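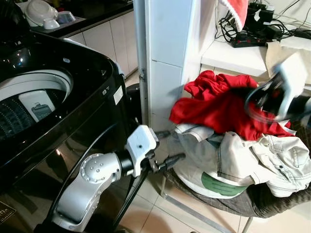 Utach's claim is simple enough: a two-armed robot can learn to load a washing machine from recorded demonstrations, with no one writing rules for each garment. I went to the Tistby flat on February 22, 2020 with Brian Muli, mostly to find out what "learn" means there.

Stella Mfaume gave us the method in 12 slides. The policy was trained on 1682 demonstrations and takes camera pictures in, arm movements out. Fine. But all of them were recorded in this one flat, with the same top-loader and much the same clothes. I asked about a front-loader. "Not yet," she said.

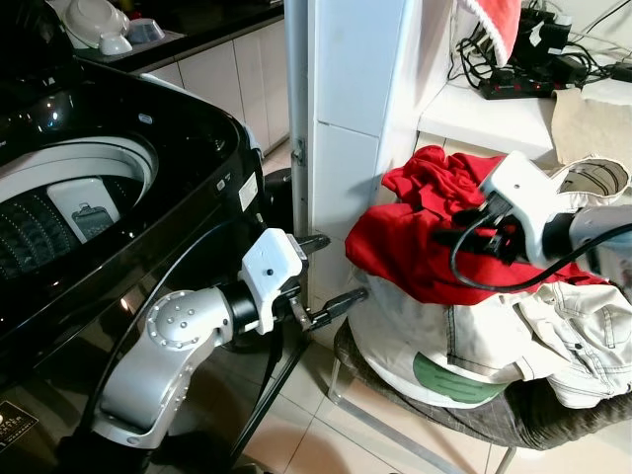

Her headline result comes from 30 trials, seven of which needed a person to step in. She counts those as partial successes – I wouldn't. Ha-rang Ra also admitted that a garment left hanging over the rim still scores as loaded, provided most of it is inside.

I do like the approach to crumpled cloth. It picks a grasp without first working out what the garment is, and that seems sensible to me. Brian was more taken with it than I was.

They promise tests in a second home by October. I've asked for the raw trial logs before then.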